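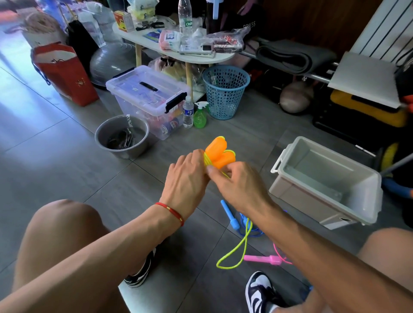 Orange rope with the cord wound on the handles, blue one on the floor.

Ticket 967 - Stock page shows wrong number of skipping ropes
Product: Jekex Loans, school edition
Site: Trotlow
Status: open, waiting for customer

Customer, 09:12
Good morning. We use Jekex for lending sports equipment to our pupils. Since the update in January, the stock page says we have 78 skipping ropes on loan. Our shelf list says 12. I have already logged out, cleared the browser and tried on a second computer, with the same result. Balls and hoops are correct.

Support, 10:40
Thank you for the clear report. Please open Settings, then Item groups, and tell us what is written under "Count by" for the ropes.

Customer, 11:05
It says "Count by: part". I did not choose this. For the balls it says "item".
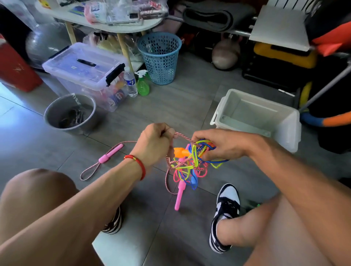

Ropes in a tangle, pink, blue and yellow-green.

Support, 11:31
This is the cause, I think. With "part", each handle and each cord gets its own line, and old loans are added again. Please change it to "item", save, and press Rebuild stock. It can need 8 minutes.

Customer, 13:20
I did it. The page now shows 12 in Trotlow, but our second hall in Graresov still has the old number. Must I repeat the steps there?

Support, 13:48
Yes, please - every hall keeps its own settings. Log in with the Graresov account and do the same. We leave the ticket open until you write back.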